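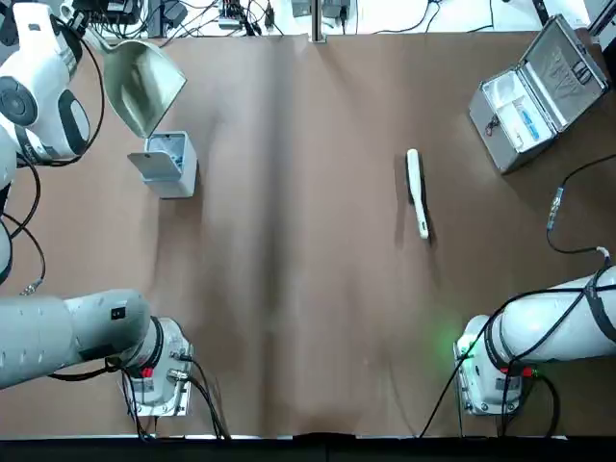

Graseo 양팔 작업대 Staltuveck은 로봇 팔 2대를 한 상판에 나란히 고정해 쓰는 탁상 작업용 설비입니다. 납품 품목에는 상판과 프레임, 팔 고정판, 비상정지 스위치, 상판 덮개지, 그리고 운용 기준서가 들어 있습니다. 운용 기준서에서 가장 많은 쪽을 차지하는 항목은 케이블입니다. 오른쪽 팔처럼 케이블을 짙은 색 띠로 팔 마디에 묶고, 관절이 돌 수 있을 만큼의 여유를 고리 모양으로 남기는 것을 기본으로 합니다. 띠를 너무 조이면 관절이 끝까지 돌아갈 때 커넥터에 힘이 걸리고, 여유가 너무 길면 상판 위의 물건에 걸립니다.

제품 구성

상판 폭 121cm, 깊이 110cm
팔 고정판 2개
비상정지 스위치(배선 길이 3m)
케이블 고정 띠 한 묶음
상판 덮개지 한 롤
운용 기준서 및 점검표(한국어, 영어)

로봇 팔, 그리퍼, 제어기, 전원 장치는 별도 구매입니다. 이미 보유한 팔을 쓰실 경우 베이스 볼트 간격 도면을 보내 주시면 고정판을 맞춰 가공합니다. 도면이 없는 경우에는 베이스 밑면을 실측한 값도 받습니다. 가공이 들어간 고정판은 반품되지 않습니다.

설치 기준

상판은 네 다리가 모두 바닥에 닿은 상태에서 수평을 맞춥니다. 바퀴가 달린 대차 위에는 설치하지 않습니다. 고정판 볼트는 기준서의 조임 값 표에 따라 토크 렌치로 조이고, 조인 뒤 볼트 머리와 판에 걸쳐 표시선을 긋습니다. 표시선이 어긋난 볼트는 다시 조이기만 하지 말고 풀어서 나사산을 확인하십시오.

두 팔이 닿는 범위는 가운데에서 겹칩니다. 겹치는 구역은 제어 프로그램에 공유 구역으로 등록하고, 한쪽 팔이 들어가 있는 동안 다른 팔은 구역 밖에서 대기하게 합니다. 두 팔이 함께 물건을 잡아야 하는 작업은 예외로 두되, 그 작업에만 쓰는 속도 제한 값을 따로 저장합니다. 일반 작업의 속도 값을 복사해 쓰지 마십시오.

사람이 서는 위치도 설치 도면에 적습니다. 작업자가 물건을 놓으러 들어오는 쪽과 조작자가 앉는 쪽을 구분하고, 두 위치 모두에서 비상정지 스위치에 손이 닿아야 합니다. 한쪽에서 닿지 않으면 스위치를 하나 더 답니다. 추가 스위치는 Delaunay 배선함을 거쳐 같은 정지 회로에 직렬로 연결합니다.
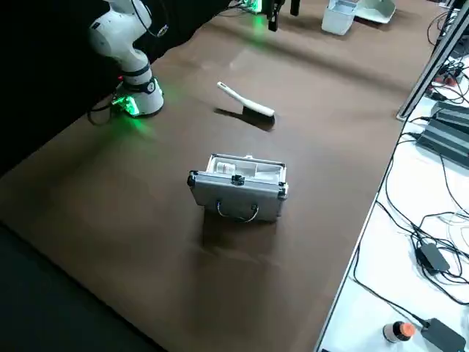
비상정지 스위치 앞에는 물건을 두지 않습니다. 전원 장치와 어댑터는 팔이 닿는 범위 밖에 별도 보조 탁자를 두고 올리는 것을 권장합니다. 보조 탁자의 전선이 작업 상판 쪽으로 넘어오는 경우에는 넘어오는 지점을 한 군데로 모으고 그 자리에 고정 띠를 답니다. 전선이 여러 방향에서 넘어오면 점검할 때 빠뜨리기 쉽습니다.

상판 위의 물건

작업 대상물과 도구는 시작 전에 상판에 모두 올려 두고, 팔이 움직이는 동안에는 손으로 위치를 바꾸지 않습니다. 물건을 바로잡아야 하면 먼저 정지하고, 두 팔이 모두 멈춘 것을 눈으로 본 다음 손을 넣습니다. 한쪽 팔이 멈췄다고 다른 쪽도 멈춘 것은 아닙니다. 표시등 색의 의미는 팔 제조사마다 다르므로, 사용하는 기종의 설명서에서 해당 쪽을 복사해 점검표 뒷면에 붙여 두십시오.

쓰레받기, 솔, 뚜껑 달린 통, 알루미늄 케이스처럼 모양이 제각각인 물건을 다룰 때는 다음을 지킵니다.

금속 가장자리가 날카로운 물건은 날 쪽이 작업자를 향하지 않게 놓습니다.
뚜껑이 달린 케이스는 완전히 열거나 완전히 닫은 상태에서 시작합니다.
열린 뚜껑의 높이를 충돌 확인용 모델에 넣습니다. 닫힌 치수만 넣은 모델로는 운전하지 않습니다.
손잡이가 긴 도구는 손잡이가 상판 밖으로 나가지 않게 놓습니다.
액체가 든 병은 마개 상태를 확인한 뒤 올립니다.
비닐 포장은 그리퍼 손가락 사이에 말려 들어갈 수 있으므로 작업 사이에 한 번씩 손가락을 살핍니다.

잡고 있던 물건을 떨어뜨린 경우 프로그램을 이어서 돌리지 않습니다. 정지 후 물건을 치우고, 떨어진 물건의 이름과 그때의 작업 단계를 점검표에 적은 다음 처음 자세에서 다시 시작합니다.
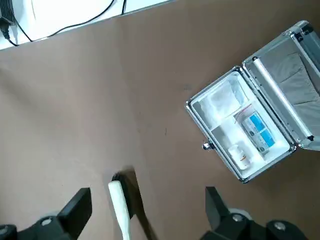
그리퍼 손가락의 나사는 매일 첫 운전 전에 확인합니다. 손가락을 교체한 날에는 빈손으로 여닫기를 먼저 해 보고, 좌우 손가락이 맞물리는 위치가 기준값과 같은지 봅니다. 손목에 카메라를 다는 경우에는 카메라 브래킷의 나사도 같은 표에 넣습니다. 렌즈는 마른 천으로 닦고, 닦은 뒤에는 화면에 손가락 끝이 전과 같은 위치에 나오는지 확인하십시오. 위치가 달라졌으면 카메라 보정을 다시 합니다.

상판 덮개지

덮개지는 무광 갈색이며 롤에서 잘라 씁니다. 상판 긁힘을 막고 조명 반사를 줄이는 용도입니다. 접힌 자국이 있는 덮개지도 쓸 수 있지만, 자국이 솟아 물건이 기울면 새로 깝니다. 가장자리는 테이프로 눌러 고정하고 팔 베이스 밑으로는 밀어 넣지 않습니다. 베이스 밑에 종이가 끼면 볼트가 서서히 풀립니다. 교체 주기는 따로 정해 두지 않았습니다. 찢어지거나 들뜬 부분이 보이면 바꾸십시오. 추가 롤은 낱개로 주문하실 수 있고, 한 롤이면 상판을 약 110회 덮을 수 있습니다.

점검과 기록

점검표는 운전 전, 운전 중, 종료 후로 나뉩니다. 운전 전 점검에서 비상정지 시험을 건너뛰면 그날 운전은 하지 않는 것으로 되어 있습니다. 시험은 두 팔을 낮은 속도로 움직이게 한 상태에서 스위치를 눌러 확인하며, 스위치가 여러 개면 하나씩 따로 누릅니다. 운전 중 점검은 작업을 바꿀 때마다 합니다. 종료 후에는 팔을 접은 자세로 두고 그리퍼를 비운 다음 전원을 내립니다.

기록지는 3년 보관을 권장합니다. 종이 대신 Weltitz 기록 프로그램을 쓰시는 경우 같은 양식이 들어 있으며, 종이 점검표와 항목 순서가 같습니다.

적용 범위와 책임

본 설비는 반제품 상태로 공급됩니다. 팔, 그리퍼, 대상물의 조합에 따라 위험이 달라지므로 위험성 평가는 최종 설치자가 수행해야 합니다. 운용 기준서는 평가에 쓸 수 있는 양식을 포함하지만 평가를 대신하지 않습니다. 사업장에 적용되는 법령이나 사내 규정이 기준서보다 엄격하면 그쪽을 따르십시오.

그리퍼 종류를 바꾸거나 팔의 위치를 옮기거나 대상물에 날이 있는 도구가 추가되면 평가를 다시 합니다. 프로그램만 바뀐 경우에도 속도 값이나 공유 구역이 달라졌다면 마찬가지입니다.

주문 및 납기

견적을 요청하실 때 사용할 팔의 기종, 설치 공간의 도면, 비상정지 스위치 수량을 함께 적어 주십시오. 고정판 가공이 없는 표준품은 재고에서 출고하고, 가공품은 도면 확인 후 납기를 안내합니다. 설치 방문은 선택 사항이며 운송비와 별도로 청구됩니다. 운용 기준서만 따로 구매하실 수도 있습니다.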